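Garkeo Folding Table: data card

Clothes on a white table, folded and waiting to be folded 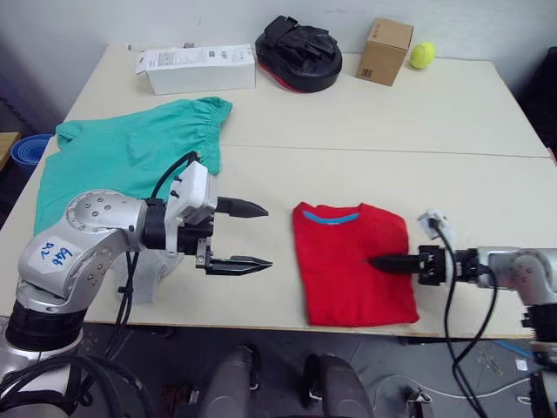 A folded red t-shirt with blue collar trim on the right side of the table, and a crumpled teal garment on the left.

Summary

Garkeo Folding Table is a set of 3081 recordings of everyday clothes being folded on a table. Each recording covers one garment, from the moment it is put down until it is folded or the attempt is given up. The set was put together by Lanying Ye and Haoran Jiang. This card covers the clothes, the table, the folds and the labels. File layout is in a separate note in the docs folder.

Version: 6
Last edited: 26 May 2019
Contact: Lanying Ye (clothes, labels), Haoran Jiang (recordings, splits)

What is in the set

The clothes are ordinary and washable. Most are t-shirts, shorts and small cloths. There are a few long-sleeved shirts. We left out anything with a zipper longer than a hand, and anything padded, since one fold scheme would not fit them.

Garment classes used in the labels:

tshirt: short sleeves, any collar
longsleeve: long sleeves, any collar
shorts: elastic or buttoned waist
cloth: flat pieces with no sleeves or legs, including towels and napkins
unsure: see below

More than one garment can be on the table in the same recording. Only the one being folded has a full label. The others are listed in the field "also_on_table" with a color and, where the labeler could tell, a class.

The table

The tabletop is white and made of two sections pushed together. The seam shows as a thin line. Garments may lie across it, and a fold line that happens to fall on the seam is labeled the same as any other.

White and very pale clothes are harder to outline against the top. If you are training on outlines, check these by hand first. Light gray cloths are usually fine, though their edges are drawn less tightly than those of red or teal items.

How the clothes are folded

T-shirts follow the Zhong fold, named after the laundry guide we started from:

1. Lay the shirt flat, front down, collar away from the near edge.
2. Bring one side in, sleeve included.
3. Bring the other side in to match.
4. Fold the bottom up toward the collar.
5. Press flat.

The finished shirt should be close to a rectangle. Collar trim may show along one edge. We do not require the trim to be centered, and plenty of good folds have it off to one side.

Shorts are folded once down the middle and once across. Cloths are folded in half twice. Long-sleeved shirts get the t-shirt fold with the sleeves laid down the back first.

State labels

Each labeled garment has one state per second of recording.

crumpled: no clear outline, or layers bunched together
spread: mostly flat, outline readable
partial: at least one fold made, not finished
folded: final shape reached
lost: the fold came apart and was not redone

The line between crumpled and spread caused the most arguments. Our rule is that if you can point to all the corners of the garment, it is spread. A loosely spread item with hidden corners stays crumpled.

Use "unsure" for the class when a garment could be two things. Teal items with a gathered edge are a common case, as they can pass for shorts or for a shirt until they are opened out. Do not go back and change the class for earlier seconds once you find out. Haoran wants the doubt kept in the labels.

Splits

Train has 2000 recordings and the rest are divided between validation and test. No garment appears in more than one split. Two red t-shirts that look alike are still treated as separate garments, and each has its own tag number in the clothes list.

Known problems

Blue trim on dark shirts was sometimes labeled as a separate cloth. We fixed the ones we found.

Some recordings in the Gakel group start with the garment already half folded. They are marked "late_start" and should be left out if you need the full sequence.

Small cloths can be hidden under or behind something for most of a recording. The label says "hidden" for those seconds and the outline is left blank.

Clothes were not ironed. Creases from earlier folds can be seen on some of them and are not labeled.

Planned changes

A batch of children's clothes from Imurley is due in October. It will get its own class names, because the t-shirt fold comes out too small to press properly at the last step. Corrections to the current labels can be sent to Lanying with the recording number and the second where the problem starts.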